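Speaker notes: Furnishing Shared Study Rooms
Skokcombe Public Library, June briefing

Welcome the attendees and thank Sumathi Alva for the invitation. Begin with the survey – 1286 responses, most from evening users. The main request was more space per reader. Pause before moving on to tables.

Explain that the old desks were bought for quiet, solo reading. Group work now fills the rooms from 4 p.m. until closing. 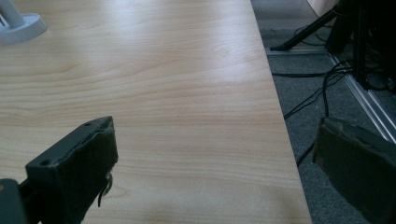
Turn next to the budget. The Uvenmont branch replaced its seating over two years and kept some 200 chairs for repair. We propose the same schedule at Skokcombe, with delivery outside exam periods.

Close with the request for approval of the first phase. Take questions on cost and storage.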